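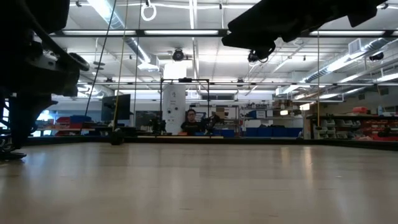
2 min read

Light and glare on a shared worktable
Project report by Zuzana Bednárik and Sivaprasad Nambiar
Supervisor: Elfriede Plattner
Submitted Jul 31, 2026

1. Background

The light wooden table in the shared lab is used by several project groups. In December a short survey went out to everyone with a key to the lab, and the most common complaint was the tabletop. People said it was hard on the eyes after a long afternoon. The top is pale and slightly glossy, and the overhead lights show up on it as soft streaks. Moving your chair moves the streaks but does not get rid of them.

Our project looked at two questions. Can the glare be reduced without replacing the table? And does the dark rail along the far side help or get in the way?

2. What we did

We set up four seats along the near side of the table and marked them on the floor with tape. At each seat we took light readings at table height, with the meter lying flat, and then repeated them with the ceiling lights at half power. The window blinds stayed closed so that readings taken on different days could be compared.

After the readings we asked people to do a simple reading task at each seat. They read a page of small print lying flat on the wood, then the same page on a gray desk mat from Mirkari, then the same page on a matte cloth. Afterward they rated each surface for comfort. The order was changed from person to person. Altogether we collected 115 ratings.

We had planned to test a third cover, a cork sheet from Rendo, but it arrived with a curl in it that would not flatten under books. It was left out of the results. Vratislav Hubáček has it now if another group wants to try.

3. Results

The highest reading was 1692 lux, at the second seat with the lights at full power. That is much more than is needed for reading or light handwork. At half power every seat was still bright enough for the reading task, and no one asked for the lights to be turned back up.

Bare wood was rated the least comfortable surface at all the seats. The gray mat and the cloth were close to each other. The cloth scored a little better for reading and worse for everything else people mentioned, mainly that it slides and collects crumbs. Several people wrote that they liked the look of the wood and did not want all of it covered.

The rail got mixed comments. It gives the table a clear edge against the rest of the lab, and small parts that roll stop there. On the other hand, anyone who wants to slide a tray across to the people sitting beyond has to lift it over. Two people thought the dark color made the wood look brighter than it is. We did not have a way to test this.

4. Problems

The half-power setting is shared with the whole row of lights, so dimming our table also dims the desks on the far side. We asked the people who sit there and they accepted it for the test days, but it would need a proper agreement.

We also lost one set of readings. The meter had been left in the wrong range and the numbers could not be corrected afterward. Ľubomír Pešek helped us repeat them.

The ratings come from people who already knew the table and mostly already disliked it. A group from outside the lab might have answered differently.

5. Recommendations

Buy gray mats for the seats and leave the middle of the table as it is. Run the lights at half power in the afternoon, if the far desks agree. Keep the rail.

Sanding the top and giving it a matte finish would probably work better than mats, but the table would be out of use while it dried. We got no quote for this. A test piece with a matte oil should be done first, on scrap wood of a similar color.

The readings and the blank rating form are in the project folder. The meter has been returned to the equipment cabinet and needs a new battery.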